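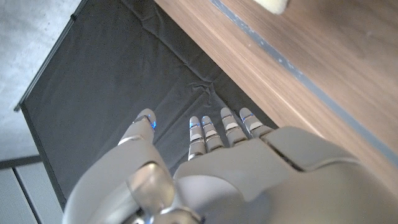
The Second Hand Problem

Let me begin with a number, because everyone in robotics does. The number is 596. That is how many practice runs the people behind the Lakumton study recorded before they published a result, and you will find it in the first line of their summary, standing up very straight.

The result goes like this. Train a robot on table chores with a camera at each wrist and another at the head, and it learns well. Take away the head camera and it still learns, only a bit worse. From this the authors conclude that the wrist view is doing most of the work, and that the rest of us have been spoiling our robots with scenery.

I like this finding. I have spent a good part of my adult life pointing cameras at tables, and I'd love to be told I can stop buying one of them. But I have now read the paper three times, once on a train, and I think it measures something smaller than its title promises.

Consider what a wrist camera gets to look at. Mostly it looks at the hand. The hand is enormous, it is always there, and it sits in the same place whether the task is going beautifully or going to the dogs. Around the outside you get a strip of table, a bit of cloth, and a slice of something that matters. A learning system fed on this diet becomes a great expert on knuckles.

The head camera has the opposite trouble. It sees both arms, the furniture, and every cable in the room, and it renders the one thing you care about at the size of a postage stamp. I would call that a fair summary of management in general, but the point here is narrower. With two arms closing in on one plate, somebody has to know where the other arm is.

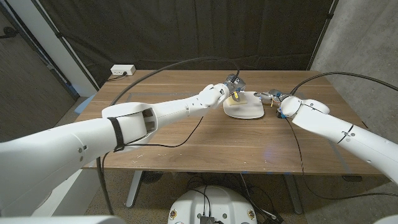

The head view: two arms, one plate, and a good deal of cable.

The Lakumton tasks, read closely, hardly ever put this to the test. Most of them are one-handed. The second arm is present, and counted, and I have no doubt it was expensive, but its job is to stay out of the way. You can't learn much about whether two hands need a shared view from a study in which one of them is on break.

Delyth Jenkins made this complaint at the Druludbridge workshop in October, more politely than I'm making it. Her suggestion was to sort the tasks by how often both hands are within reach of the same object, and report each group by itself. The reply from the front was that the groups would be too small. Well, yes. That was the complaint.
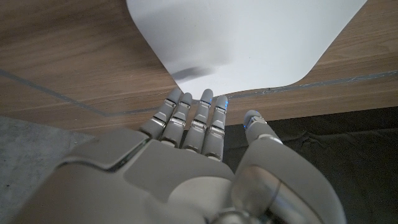

What 40 Out of 100 Means

Then there is the matter of scoring. On the hardest task, with wrist cameras only, the robot succeeded 40 times in 100. The paper calls this "robust." I would not get into an elevator that was robust in this fashion.

I don't object to the 40. Forty is a respectable score for a hard thing, and I have published worse with a straighter face. What bothers me is that the 60 failures get a single sentence. Did the hand miss the object? Did it stop short at the edge of the table, having lost sight of what it was after? Did it grab the wrong thing with great confidence? Each of those calls for a different fix, and only some of them have anything to do with cameras.

Efa Lougher, who runs the Beddoe test bench, sorts failures by hand, watching each one through to the end. She did 2 weeks of this for the Fladau data and said she came away knowing far more than the success rate had told her, and also disliking tables. Her notes run longer than the paper they were meant to support. They are also the part I keep going back to.

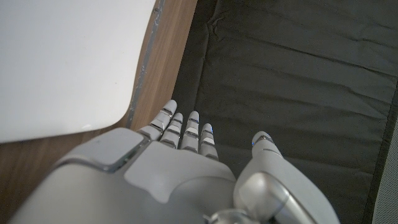 An open hand where the wood meets the mat.

Take a view like that one and try to guess the chore. I can't do it. A person given the next few seconds might manage, and so might a model with a decent memory of the last few. The Lakumton model has no memory to speak of. It decides from the current pictures alone, so when the head camera goes, the only other way of knowing where things are goes with it. A fair comparison would give the wrist-only version a little history and see how much of the gap closes. My bet is on quite a lot, and if I'm right the authors will have a stronger paper than the one they wrote.

Until somebody runs that, I'm keeping the head camera. It cost less than the table did, and I would like to see the failures from more than one side. If the Lakumton group wants to send over their 60, I have a free Saturday and a large pot of coffee — and I promise to be nice about the elevator.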